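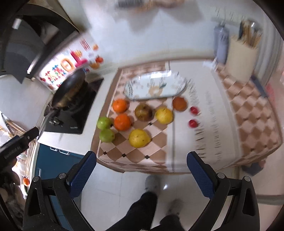

Fruta sobre un mantel de rombos en beige y marrón.

En defensa de la mesa pequeña de balcón

Por Zulmira Mota

Llevo años escuchando el mismo consejo en tiendas, catálogos y sobremesas familiares: si vas a comprar muebles de exterior, compra el conjunto grande. Seis sillas, mesa extensible, sombrilla con base de cemento. Y yo, que he vivido en cuatro pisos con balcón y en uno con una terraza que daba gloria verla, quiero decir lo contrario con todo el entusiasmo del que soy capaz: ¡compren la mesa pequeña! La de dos personas, plegable, que se levanta con una mano y pasa por la puerta sin arañar el marco.

La mía es una Bukow de hierro pintado en verde oscuro, con un tablero redondo donde caben dos platos, una jarra y poco más. Me costó 200 euros en septiembre, cuando las tiendas ya quieren vaciar el almacén, y desde entonces he desayunado fuera más veces que en los seis años anteriores juntos. Antes tenía un comedor de jardín precioso, de la serie Troslow, que pagué a 569 euros y que usé (lo confieso sin rubor) para secar toallas. Era demasiado mueble. Para sentarme había que apartar dos sillas, quitar la funda, pasar un trapo por un tablero enorme y volver a taparlo todo al terminar. Una pereza tremenda para tomarse un café de diez minutos.

Con la mesa pequeña la operación dura lo que tarda en subir la cafetera. La abro, pongo un mantel cualquiera, saco la silla y ya estoy fuera — con el pelo revuelto y la bata puesta, que para eso es mi balcón. El vecino de enfrente riega a esa misma hora y nos saludamos con la taza. Me gusta esa escala de las cosas.

Me dirán que cuando vienen invitados no alcanza. Es verdad, y les respondo con otra pregunta: ¿cuántas veces al año vienen seis personas a cenar a su balcón? A mi casa vienen dos, y para esas dos noches metemos la mesa dentro, o comemos de pie con el plato en la barandilla, o tiramos unos cojines al suelo. Mi hermana sostiene que eso es una incomodidad. Yo sostengo que fueron las mejores cenas del verano, y en esto no nos vamos a poner de acuerdo nunca.

Hay un argumento más serio, el de la durabilidad. Se suele creer que lo grande es lo robusto, y no siempre. Un tablero largo trabaja mucho con el sol, las lamas se abren y las patas cojean en cuanto el suelo tiene un poco de caída, cosa que les pasa a casi todos los balcones por el desagüe. Una mesita de tres patas se asienta donde la pongas. Además se guarda dentro en invierno, detrás de una puerta o debajo de la cama, y un mueble que no pasa el invierno a la intemperie envejece muchísimo mejor. A la mía le he dado una sola mano de pintura, con un bote de Skarus que me sobró de la verja de mi madre, y quedó estupenda.

Con las sillas sí que soy exigente. Ahí no escatimaría nada. Una silla mala arruina la mejor de las mesas, y las plegables baratas tienen esa barra delantera que se clava justo detrás de la rodilla. Las mías son de la marca Swati, de asiento tejido, algo bajas, con un respaldo que deja recostarse de verdad. Si hay que repartir el dinero, yo pondría dos tercios en los asientos y lo que quede en el tablero. Pruébenlas en la tienda sin vergüenza, un buen rato, con un libro si hace falta.

Conozco a gente que se ha gastado alrededor de 3000 euros en amueblar una terraza y sigue desayunando en la cocina, de cara a los azulejos. No los critico, yo hice lo mismo en pequeño. Pero si tienen ahora mismo el catálogo abierto y están midiendo el balcón con la cinta métrica, pasen unas cuantas páginas hacia atrás, hasta donde salen las mesitas de dos. Y midan también la puerta — yo no la medí la primera vez y el Troslow tuvo que entrar por la ventana de la vecina.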